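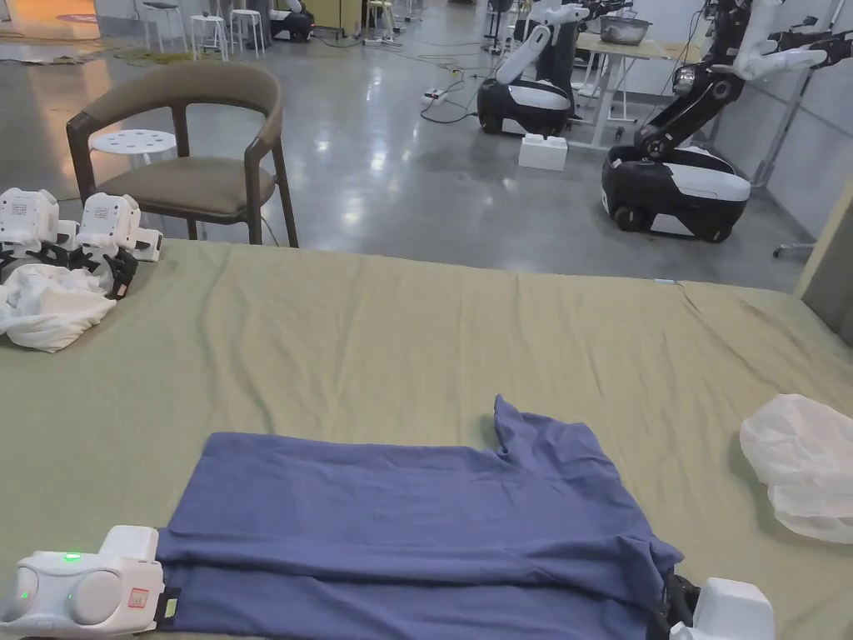
The blue one, mid-fold. Green cloth courtesy of the big table.

I own too many T-shirts. I know this because in November I took every one of them out of the dresser and put them on the bed, and then I couldn't find the bed.

The dresser is a Furkside, the four-drawer model, bought secondhand from a man who told me it would outlive both of us. He may be right about the dresser. The second drawer, the T-shirt drawer, has been failing since spring. It opens as far as the width of a hand and then something cotton rises up at the back and jams against the rail above. For months my method was to reach in, grab whatever I touched first, and wear that. People at work think I really like one particular gray shirt.

So I decided to learn to fold. I was thirty-eight before it crossed my mind that this was a skill. My mother folded, obviously, but she did it in front of the television at a speed that made it look like shuffling cards, and I never asked.

I started with videos. There are a lot of videos. The first one I liked was the pinch-and-flip, where you grab the shirt at two secret points, cross your arms, and it falls into a rectangle. I watched it 13 times. What I got was a shirt with its arms around its own neck. The second link somebody sent me went to a 404 page, and I'll say that it did me less harm than the first.

Then I mentioned all this to Zsófia Halász, who used to run the floor at a clothing store called Alleo and folded for a living for six years. She didn't laugh, which I appreciated, and then she asked me what surface I was using. I said the bed. Then she laughed.

Her position is that nobody can fold on a bed. A mattress gives, the shirt sinks in, and every crease you press just goes down into the quilt. You want a table, a large one, and you want a cloth over it so the shirt doesn't skate around when you pull the hem straight. The cloth should be a color that none of your shirts are. I don't own anything olive green, so that part worked out nicely. It does have wrinkles in it, and yes, I was told you should iron the cloth first. I am not ironing a cloth in order to fold a shirt on top of it. A person has to stop somewhere.

The fold itself, as she teaches it:

Lay the shirt flat, hem toward you. Take hold of the two bottom corners and pull them apart until the hem is a straight line. She is fierce about this. Most of what goes wrong higher up started as a lazy hem.

Smooth from the middle out. The sleeves will want to do something. Look at that blue one, with the bit sticking up near the upper right like it has a question. That's a sleeve or the collar, I honor both possibilities, and it has to go down flat before anything else happens.

Fold one side in toward the center, sleeve back on itself. Other side the same. Now you have a long strip. Bring the hem up to just short of the collar, then fold in thirds — and the thing should stand up by itself. If it falls over, do it again. Mine fell over all evening.

A word about the pile. You'll notice a heap of white on the left, and I would like to tell you it was next in line. I have a heap in every room. It may be a towel or it may be a shirt, and the only way to settle it would be to pick it up. The plastic bag on the other side is at least plainly a plastic bag, and about as well folded as anything I did that first week.

My neighbor Radomir Krasniqi came by while I was practicing at home, took the good armchair, and announced that he rolls his. He was in the navy and there's no talking to him. He rolled one of mine to demonstrate, and I have to admit it was tight enough to throw through a window. It also came out looking like it had been slept on by a dog. We agreed to differ, and he ate my crackers.

Final tally: 70 T-shirts. I kept 41 and the rest went into two boxes by the door, where they remain. The boxes are from Uvo, the people who sold me a set of drawer dividers that turned out to be a quarter inch too tall for the drawer. I'm using one as a napkin holder.

The drawer opens all the way now. The shirts stand in a row, edges up, and I can see every one of them, including the one from Đỗ, the noodle place, which I'd been mourning for two years. It was behind the rail the whole time.

I wore the gray one again today. It was in front.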